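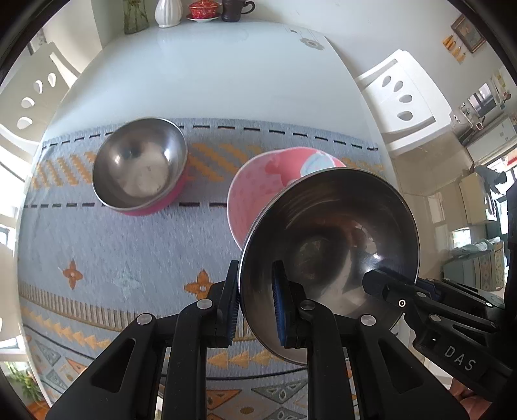

A steel bowl and a pink one on the table.

I grew up far from the sea, so when I moved to Clirkmont two years ago I did not know the difference between a gillnet and a bed sheet. I mean it. The first time Lyle Holloway gave me a net to carry I held it upside down, and the lead line was dragging behind me on the ramp with all the dirt of the harbor in it.

Since then I have learned some things, mostly about mending. My English for this is learned from Lyle, so if a word is wrong please blame the north side of the harbor.

The net I am mending now is an old one, 60 meters long, bought from the Ng family when they changed to pots. It is nylon monofilament and it has the color of weak tea. The mesh is fine in most places but the bottom part, near the leads, has many holes from crabs. A crab does not wait for you to take it out. It cuts what is near and then it wraps itself in the rest, and in the evening you sit with a small hook and a headache.

For a small hole I do not use a patch. First I cut the broken meshes clean, until I have a hole which starts on one knot with three legs and ends on another knot with three legs. All the knots between must have only two. This was the hardest thing for me to understand. I used to start anywhere, and I came to the end with one mesh too many, every time, and I pulled it together with an ugly knot and hoped. Lyle could find these knots with his thumb in the dark. He did not say anything, he only stopped his thumb there for a moment.

Then you fill the needle, not too full, or it will not go through the mesh. I measure the new mesh with my two fingers. Other people use a gauge, and I have one, made of a piece of plastic ruler, but I lose it in the grass. The knot is the sheet bend. With monofilament I make it double, it slips otherwise, especially when the twine is new and still has the curl of the spool.

Lyle buys his twine from Gatex and says it is the only one worth the money. I bought the cheap one last winter, a spool with 3,000 meters, and I will be using it until I am old. It is a little stiff. It holds.

Li-hua Yau wrote to me after my last post and asked why I do not just buy a new panel and hang it on the old lines. It is a good question. For a big hole, or if the whole bottom is bad, I think she is right, and it is also what they do on the Kekurero, where time costs more than netting. Her uncle has worked on that boat and he told her they never mend gillnets at sea, only change them. But I set one net, in the evening, and I lift it in the early morning before work. I have no hurry. And hanging a net is a different skill, you must count how many meshes go to each tie, and if you pull the netting too straight on the line the fish will hit it like a wall and turn away. I have tried it one time with a short piece and it looked like a curtain in a poor hotel.

What I would like to learn next is splicing the float line. At the moment there are two places where I joined it with a knot, and both of them catch on the rail when the net goes out. In November it caught so badly that I had to stop the boat, and the wind pushed me over my own net. I got it off the propeller with a bread knife. So now there is one more hole, a big one, and maybe for this one I will listen to Li-hua.

If somebody has a used lead line to sell, please write to me. I am at the ramp most mornings until seven.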